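Old Hands at the Lake of Plirnau

The lake at Plirnau is small, and the village beside it is smaller. Yet under its peat lies one of the richest Stone Age camps in the region. The team from Vestby has now dug there for 3 summers, and the result is 291 worked bones, most of them from elk and beaver.

What makes these bones special is the cut marks. On many pieces the marks run from right to left, and on others they run in the opposite direction. The team believes that at least 2 persons worked at the same fireplace, and that one of them used mainly the left hand. This is difficult to prove. A bone can be turned while one cuts it, and then the direction says very little.

Critics at the Lindgren laboratory have a different opinion. They made their own cuts on fresh elk bones with flint blades, and in 3 trials the same right-handed worker left marks in both directions. In their view, the fireplace could belong to a single person who was sitting there for a long evening. 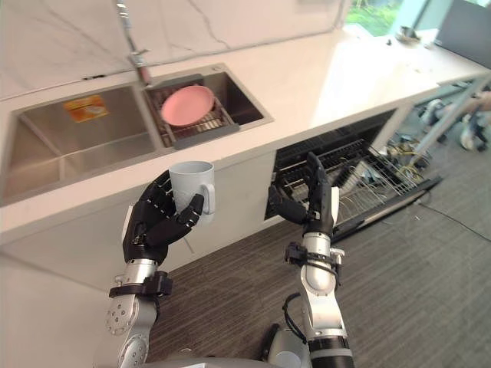 What the Peat Still Keeps

The next trench will be opened in June, closer to the old shore at Boltden, where the peat is deeper. Wood may also survive there, perhaps even the handle of a knife. A handle worn on one side would tell much more than the bones can.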